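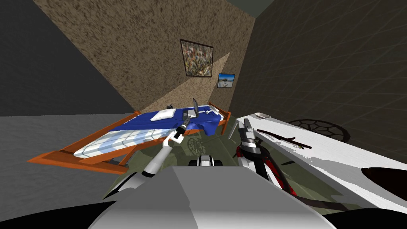

Dormitorio con pared marrón de estuco y dos cuadros sobre la cama.

Colchón Cuver 400: análisis tras once meses de uso

El Cuver 400 es un colchón de muelles ensacados con capa superior de viscoelástica, fabricado por Omeck y vendido casi siempre sin canapé. La unidad analizada mide 135 x 190 cm, se compró en agosto a precio de catálogo y sustituyó a un modelo de espuma HR que había perdido firmeza en la zona lumbar. No hubo cesión del fabricante.

Construcción

El núcleo es de muelle ensacado de cinco zonas, con refuerzo perimetral de espuma de alta densidad. Sobre él hay una placa de viscoelástica y un acolchado de fibra. La altura total declarada es de 20 cm y se corresponde con la medida en el centro, aunque en los bordes baja unos milímetros por la presión de la costura. El tejido exterior es elástico, sin cremallera, de modo que la funda no se puede retirar para lavar. Es el primer inconveniente serio: obliga a usar protector desde el primer día.

Las asas laterales son de cinta cosida. Aguantan el giro del colchón entre dos personas, pero no conviene levantarlo a pulso con ellas: en la cabecera izquierda la costura empezó a ceder en el segundo giro.

Desembalaje

Llega comprimido y enrollado. El manual pide 24 horas antes de usarlo y recomienda ventilar. La recuperación de altura fue rápida en el centro y lenta en las esquinas, que siguieron curvadas hasta la segunda noche. El olor a espuma nueva duró menos de una semana con la ventana abierta por la mañana.

Firmeza y soporte

Omeck lo clasifica como firmeza media-alta. Con un usuario de 78 kg que duerme de lado, la apreciación es media. El hombro se hunde lo suficiente y la cadera queda algo más baja de lo deseable durante los primeros minutos, mientras la capa superior se adapta. Boca arriba el comportamiento es mejor. Boca abajo no se recomienda.

La independencia de lechos es buena para el precio. Los movimientos del otro lado se notan al sentarse en el borde, muy poco al girar. El refuerzo perimetral cumple al dormir cerca del canto, pero cede al sentarse a calzarse.

Base

El fabricante admite somier de láminas, base tapizada y cajón de madera. Se ha probado con las tres. Sobre láminas anchas con separación inferior a 5 cm no hay diferencias apreciables respecto a la base tapizada. Sobre láminas estrechas y gastadas el colchón copia la curva del somier en pocas semanas, y eso no es un defecto suyo.
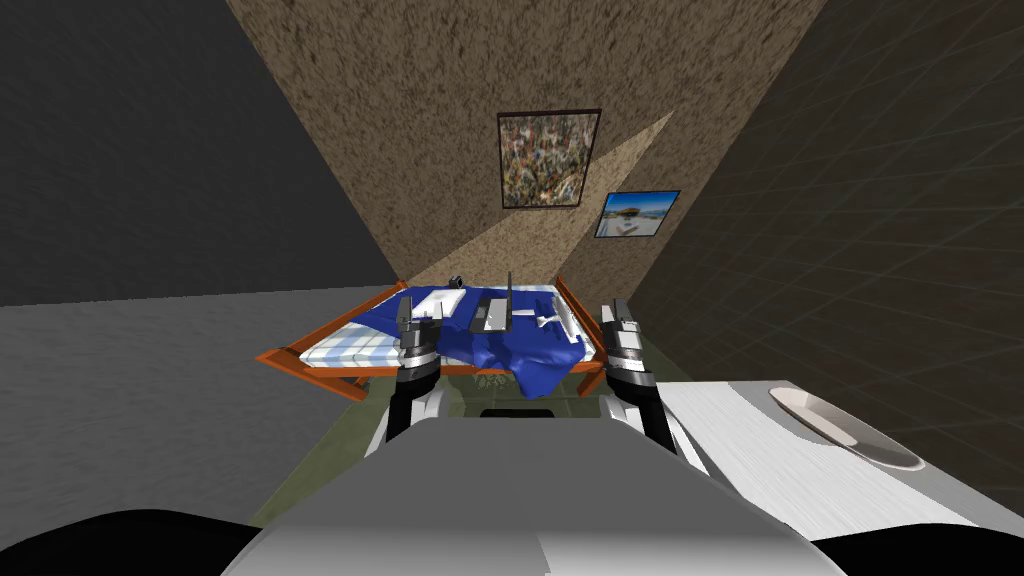
Con cajón de madera hay que atender a dos cosas. La primera es la holgura: si el marco tiene reborde, conviene dejar al menos 1 cm por lado para poder meter la sábana bajera sin levantar todo el conjunto. La segunda es la ventilación del fondo. Un tablero ciego retiene humedad, y la garantía de Omeck excluye de forma expresa el moho por falta de aireación. En la prueba se usó un cajón Pliltlow con fondo perforado y no apareció condensación en todo el invierno.

Temperatura

La viscoelástica es de célula abierta, pero sigue siendo viscoelástica. Con más de 26 grados en la habitación se nota calor en la espalda a partir de la primera hora. Un protector de algodón fino mejora algo la situación; uno impermeable de poliuretano la empeora bastante. En invierno la capa se endurece si el dormitorio baja de 16 grados y tarda en ablandarse.

Desgaste

A los once meses la huella en la zona de cadera es de 9 mm, medida con regla y listón apoyado de lado a lado. La garantía cubre hundimientos permanentes superiores a 20 mm, con lo que el valor queda lejos del límite. Se ha girado cabeza-pies cada dos meses - el modelo tiene una sola cara útil, no admite volteo. No hay ruidos de muelle. El acolchado ha formado pequeñas bolas en la zona de los pies.

Alternativas

El Kılıçarslan de la misma gama tiene funda desenfundable y un núcleo algo más rígido. Pesa más y cuesta 102 euros más en 135 cm. Para quien duerme boca abajo o supera los 95 kg es mejor compra. Para uso en habitación de invitados la diferencia no se justifica.

Valoración

A favor: independencia de lechos, desgaste contenido, altura real conforme a la declarada.

En contra: funda fija, asas débiles, calor en verano, borde blando al sentarse.

Recomendable para durmientes de lado o boca arriba de peso medio, con base ventilada y protector transpirable. La medición de la huella se repetirá a los dos años.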